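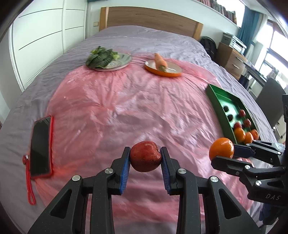
Storage loss notes, January. Continues the Sostden sheet.

Purpose: find out why weight loss in the Ridgeway citrus is running ahead of the Gundale lot under the same room conditions. Both lots went in unwaxed. Citrus loses water mostly through the peel, so the first suspects are peel damage and air speed at the shelf, then the humidity sensor.

1. Sensor check
Salt jar test overnight, saturated sodium chloride, lid taped. Should settle near 75 percent at room temperature. Room sensor read 70. Offset entered on the sheet, old readings left as they were. Do not correct them twice.
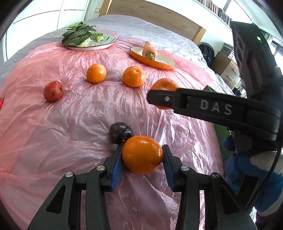 2. Weighing
Scale zeroed before each tray. Tare drifted once after the door was opened – repeated that tray. Start weight for Ridgeway is 1,000 g per sample, trimmed to the nearest fruit, so the real figures vary and are in column C. Loss is to be worked out from column C and not from the nominal weight. The first pass used nominal. Redone.

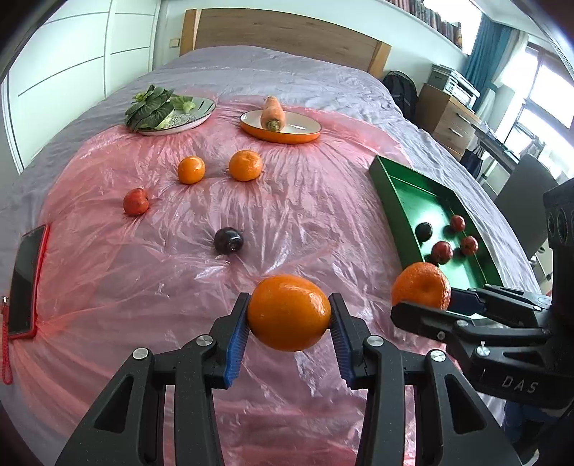
3. Air speed
Top shelf is clearly draftier than the bottom. Ridgeway has been on top since day 10. Gundale never was. That alone could explain the gap, and it should have been caught when the shelves were assigned.

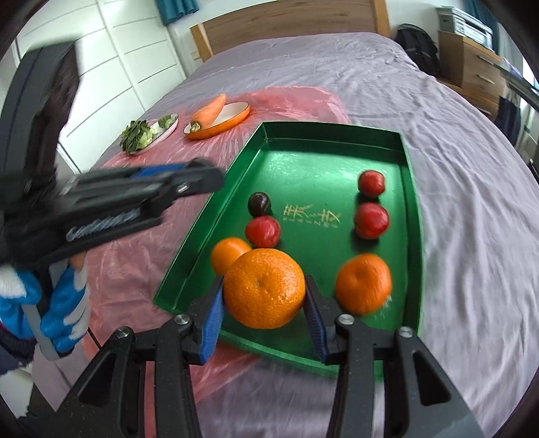 Swapped the two lots at 4 p.m. and left the fan setting alone. If the loss rate follows the shelf, the peel question can be dropped. If it stays with Ridgeway, cut peel sections and compare thickness.

Plums are logged separately, different skin, different bloom, no use for this comparison. Karkarbridge lot still has no harvest date.

Next weighing day 31. Need fresh salt and tape.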